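Odora trilogy – is the third one worth seeing in a theater?
Movies > General Discussion

reelbasement
I skipped the second Odora in theaters and caught it at home. The third opens in July and my sister wants to go opening night. Tickets at our place are 16 each. Has anyone seen an early screening? No spoilers past the trailer please.

Marnie_K
Saw it at a preview. It runs 105 minutes, the shortest of the three, and it moves. The wedding is over with in the first 10 and then you're on the island with the Jukolari family for the rest. I'd pay for it.

tworow_left
I'd wait. The book spends half its length on the court case and the movie gives it one dinner conversation. If you read the books you will notice what's gone.

Marnie_K
I read the books. The court case was the worst part of them.

tworow_left
It's the reason she leaves him. Without it she just looks moody.

reelbasement
My sister has read them twice, I've read none. Sounds like we'll each have a different night.

dunlap77
Does Worku come back? He was the only one I liked in part two and the trailer doesn't show him.

Marnie_K
He's in two scenes. Won't say which.

Jamie Stockdale
Went to the same preview tour, different city. Our theater sat 1,000 and it was close to full. People laughed at the letter scene and I don't think they were supposed to. The lead actress is better here than in the other two, mostly because she gets to be angry. The songs are worse. They used the same ballad three times.

tworow_left
Four times. It's under the credits too.

Jamie Stockdale
Credits don't count.

dunlap77
Are they doing a box set? I held off on the first two discs for that reason.

Jamie Stockdale
Rostoteck has the disc rights and they haven't announced one. They usually wait until the last movie has left theaters.

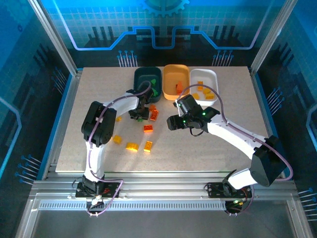 The discs for parts one and two are still sold one at a time, and part one has the longer cut with the boat scene put back in. I'd get that one now and not wait for a set. My copies live in plain rectangular bins, sorted by year, and cases fit better that way than on a shelf. Part two has no extras to speak of, so rent it.

dunlap77
Good to know about the boat scene. I'll get part one.

tworow_left
The longer cut drags. The boat scene is fine but they also put back the whole lunch with the lawyer.

Marnie_K
You just said you wanted more of the court case.

tworow_left
I wanted it in the third one.

reelbasement
OK, we're going. Booked the 7:10 show, end seats. Will report back.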